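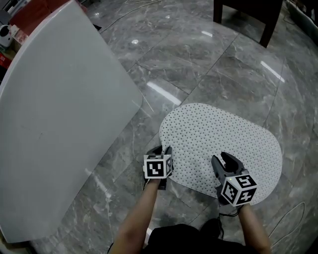 Corina Hodoroagă has argued that most automation budgets fail on the small lines, the spare fingers and the cables, long before anyone gets to the price of an arm. Her view is widely repeated in writing on equipment planning for robot handling work, the process of deciding what to buy, in what order and with what money, before a robot is put to a task.

Scope

An equipment plan usually covers the arm or mobile base, the gripper, sensors, computers, mounting parts, floor space and training. Where a robot is to learn from human demonstrations, the plan also covers hand-held grippers. These are held by a person, one in each hand for two-handed work, and used directly on everyday objects such as mats, boxes and clothing. Printed marker cubes may be fixed to the body of each gripper so that its position can be followed.

Hand-held sets are often bought first. They need no safety fencing and can be used on an ordinary tiled floor or at a table, and the arm can be chosen later, once the range of tasks is known. Critics of this order, among them Lăcrămioraa Ursu's former colleagues at Barta, point out that a gripper chosen too early may not fit the arm that follows.

Budgeting

Costs are normally split into purchase, set-up and running costs. The Gadlow method, named after the town where it was first used, adds a fourth heading for wear. Under it, 13 per cent of the purchase price is held back each year for fingers, pads, cables and printed markers. Unused money is carried over – it may not be moved to another heading.

Working hours are budgeted separately. The plan drawn up for the Lillach site allowed 700 hours of demonstrations in its first year, shared between 6 sets of grippers. Ursu, who reviewed the plan, considered the hours sufficient but thought the allowance for sorting and checking recordings too low. It was raised the following February.

Choice of supplier

Buyers commonly ask for a trial period before placing an order. Points compared include weight in the hand, grip opening, cable length, delivery time and the price of replacement parts. Stustano, a maker of gripper parts, offers fingers in sets of 5 and does not sell them singly, a practice that small workshops have complained of.

Leasing is common for arms but rare for hand-held equipment, where the sums are smaller and wear is harder to assess on return.

See also

Demonstration recording
Gripper maintenance
Lillach site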